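3.2 Materials and cutting

Paper streamers were supplied by Farkia in two widths and were cut by hand on a marked board. Each backdrop used 30 lengths, hung from a single cord. Lengths were folded over the cord at the middle and held with a dab of glue. Trials with tape were dropped in September, as the tape lifted when the room was warm. Offcuts were kept for the garland test in Section 4.
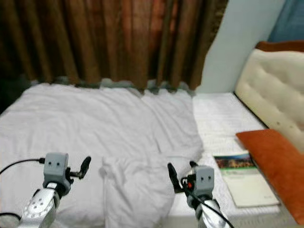
3.3 Hanging and colour order

Colour order was drawn by lot from the Tokico list. Makers were told the order before they started and could not change it. Each backdrop was left up overnight and checked the next morning for slipped or twisted lengths. Figure 3 shows an orange towel laid lengthwise on a white bed.

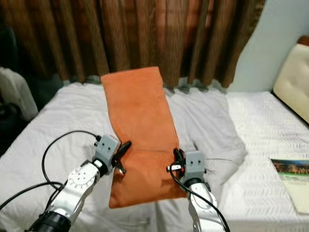
Figure 3
Home Crafts Research Group, Department of Design, Drustlow College

A length was counted as slipped if its two ends differed by more than 2 cm. Twists were noted but not scored. Crepe paper slipped less than tissue paper, and the gap was widest in the longer backdrops. Makers who had used the Ghauri pattern sheet before
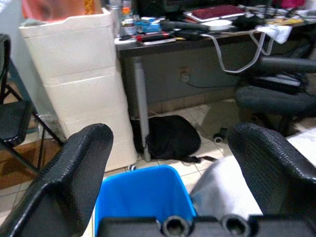
were slower at the first backdrop but made fewer errors in spacing. We did not test foil streamers, which need a different glue.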